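Karaca Waffle Weave Cleaning Cloths
Sold by Staresow, Pulamwood
Pack of 24

A cotton cloth for kitchens, workshops and laundries. Washes at 60 degrees and keeps its colour.

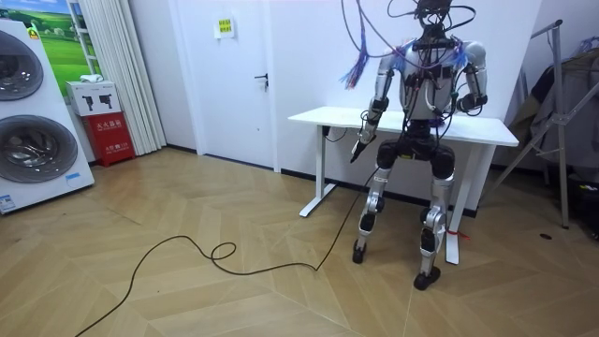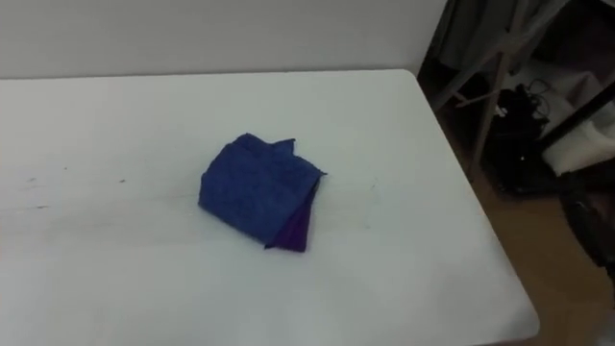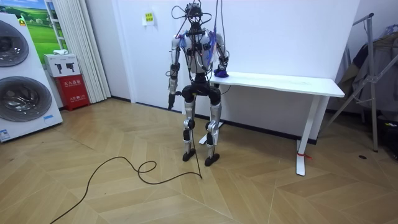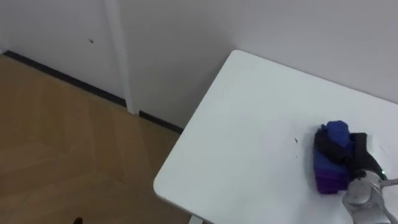 Details
Item no. 1452
Hemmed on all four sides
Colours: navy, grey, white
Carton: 10 packs

Care
Wash before first use. Don't use fabric softener. Tumble dry low or line dry.

Ordering
Orders placed before noon leave our Pulamwood warehouse the same day. For more than 3000 cloths, ask Diệp Đồng for a trade price. The Droltus wall dispenser is sold separately.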